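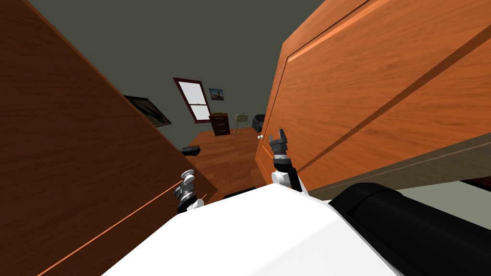
ドア開けの学習手法「Pritix」を試した感想

結論を先に書くと、人に勧めるかと聞かれたら今のところ保留です。論文の図だけ見て飛びつくのはやめたほうがいい。

Pritixは、双腕ロボットの手先映像と全体映像から扉まわりの動作を学習する手法で、配布されているのは学習コード、シミュレーション環境一式、それに学習済みの重みです。売り文句は「デモ30本で未知の扉に対応」。この手の文句には何度も付き合わされてきたので、比較用に手元のKondow(うちで前から使っている模倣学習の基準実装)を並べて、同じ条件で回しました。

導入は素直でした。依存関係で一度つまずいたものの、金曜の夕方に始めてその日のうちに動いています。説明書は英語のみ、設定ファイルのコメントは不親切です。特に手先カメラの画角をどこで変えるのかが書かれておらず、結局ソースを読みました。

試行は全部で356回。部屋の配置と扉の初期角度を変え、成否の判定は付属のスクリプトに任せず自分で書き直しました。付属の判定は、扉が5度動けば成功と数えます。5度です。人もロボットも通れない隙間を成功と呼ばれても困ります。90度まで開くことを条件にすると、論文の棒グラフのような差はきれいに消え、Kondowとの優劣は乱数の種しだいで入れ替わりました。

もうひとつ気になったのが手先映像の扱いです。著者らは手先の視点が把持の精度を支えていると主張しています。ところが、木の面に寄ってしまうと映るのは木目と溝ばかりで、取っ手の位置を知る手がかりはほとんどありません。
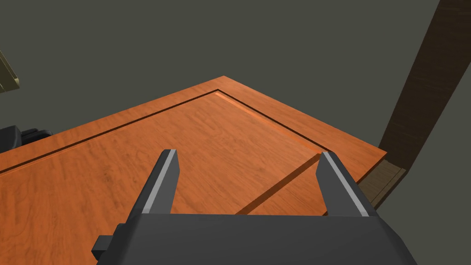
図2 手先視点。開いた指の先に溝のある木のパネル。

そこで手先映像を灰色一色に差し替えて回し直しました。成績はほぼ落ちません。つまり方策は主に全体映像と関節角で動いていて、手先映像は飾りに近い。論文の除去実験ではここが大きく落ちることになっていますが、表をよく読むと、除いた側は学習の打ち切りが早いのです。同じ条件の比較とは言えないでしょう。

良い点も書いておきます。描画が軽く、長時間回しても落ちません。失敗した試行の記録が最初から全部残る作りなのは助かりました。視点ごとに映像を並べて見返せるので、どこで迷ったのかを追う道具としてはKondowよりずっと使いやすい。正直、手法より記録まわりのほうに値打ちを感じています。

似たような手先映像をもう一枚載せます。
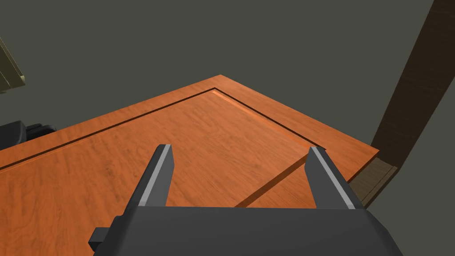
最終更新:4月(判定条件の節を加筆)

加筆分について。公開後に「判定を厳しくしすぎでは」という指摘をもらったので、途中の角度でも集計し直しました。緩い側ではたしかにPritixが上に出ます。ただ、差が出るのは扉がわずかに動いた段階までで、そこから押し広げる動作になると並びます。最初のひと押しがうまい手法、というのが今の私の理解です。それはそれで価値がありますが、論文の題名ほど大きな話ではありません。

実機への移行については何も言えません。シミュレーションの木目はどの面も似た色で、照明も均一です。Samarportの実機環境で再現したという報告も見かけましたが、試行数も扉の種類も書かれておらず、判断材料にはしませんでした。Tóth版の派生コードは未検証です。

扉の研究をこれから始める人で、環境と記録の仕組みが欲しいだけなら入れて損はないと思います。性能目当てなら、判定スクリプトを開いて閾値を確かめてからにしてください。学習の打ち切りを揃えた除去実験が出たら、評価を見直します。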